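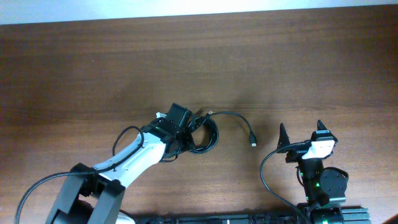
Farnine reading group: radio and the travelling song

The October meeting took up the second part of our series on post-war culture, with a chapter on shortwave radio and the spread of popular music across borders in the 1950s. Attendance was good and the discussion ran past the usual time, so the last section of the chapter has been held over.

The chapter argues that listeners often heard foreign music years before they could buy it. A song might be picked up from a distant station, written down by ear, given new words and played at weddings in a form its composer would not have known. Records came later, and in many towns they were judged against the local version.

Much of the talk was about the Aydoğan collection, which holds 278 letters sent by listeners to station programme offices. Most ask for a song to be played again. A smaller group, 46 in all, complain about announcers who talked over the music. Several members thought the chapter leaned too heavily on these, as people who write to radio stations are not typical of people who listen to them. Others felt that letters of any kind are scarce enough to be worth the space.

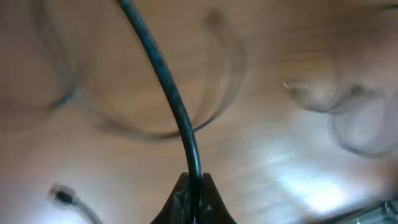 A black cable, close up.

There was less agreement on the word 'influence'. The author uses it for everything from a borrowed rhythm to a change in dress, and it was suggested that 'borrowing' would do for the first and that the second needs more evidence than the chapter gives. The footnotes on Sillia, where a relay station operated for three years, were found more useful than the main text – they give dates, hours of broadcast and the languages used.

Next time we will finish the chapter and begin the one on cinema clubs, pages 56 onwards. Copies are kept at the Grarkik desk and may be borrowed until the meeting. Please return the October photocopies at the same time, including any with pencil notes.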